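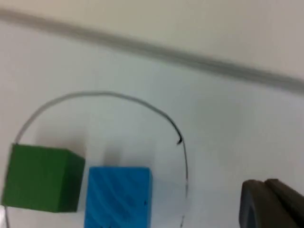

Home | Projects | Reports | Gallery | Contact

Merkodside Robotics Project: what went wrong with the block sorter

So my project was meant to be the easy one. Teach a small arm to pick up coloured blocks from a white table and sort them, write it up, go home. I used the Stodska arm from the lab (the older one, with the camera at the wrist) and a control program I wrote myself and called Gatti. I'm going to spend most of this report on the fault, as it ate most of October and I learned way more from it than from the sorting.

The first few weeks went really well! Gatti looks for a patch of colour, works out where the middle is, moves over it and closes the fingers. With one block on the table it got 35 picks in a row, and I was pretty pleased with myself. Then I put a green block and a blue block next to each other and the arm started doing a strange thing where it would line up nicely, drop, and shove down into the table beside the block. Not hard enough to break anything, but hard enough to make a horrible creaking noise and trip the motor cut-out.

My first guess was the colours. I spent days fiddling with the green and blue settings and repainting nothing, changing nothing, basically just moving sliders. No help at all. My second guess was blur, because the camera rides on the arm and the pictures smear when it moves. I added a pause before each look, and the misses dropped a bit, but the shoving kept happening.

In the end I did what I should have done at the start and read the log. There were 1183 lines in it and I went through the lot with a highlighter. Every one of the bad drops came right after the wrist had turned past a certain angle. Gatti was working out the block's position as if the camera was still level, so with the wrist tilted the target slid off to one side. With a single block I'd always started from the same pose, so it never showed up. Put two close together and the arm has to turn to get its fingers in, and there's my bug. One missing rotation, in a function I wrote in the first week and never looked at again.

The safety side bothered me more. The cut-out did its job, but I had set the downward force limit to 16 newtons for an early test and forgotten to put it back. The lab sheet says 12 for anything on the bench. I also had a habit of reaching in to straighten the blocks while the program was still running, which I've stopped doing. Gatti now won't start unless the limit is right, and it waits for a key press before every move.

With the rotation fixed the shoving went away. It still fumbles the grip sometimes when the gap between blocks is small, and I haven't worked out why. My best guess is that the fingers are too fat for the job. If I had another month I'd try slimmer tips and a proper calibration at several wrist angles.

Last updated: 02/12/2021

Related reports
Sostska line follower: final write-up
Keeping a useful log file
Bench safety sheet for small arms
Merkodside project list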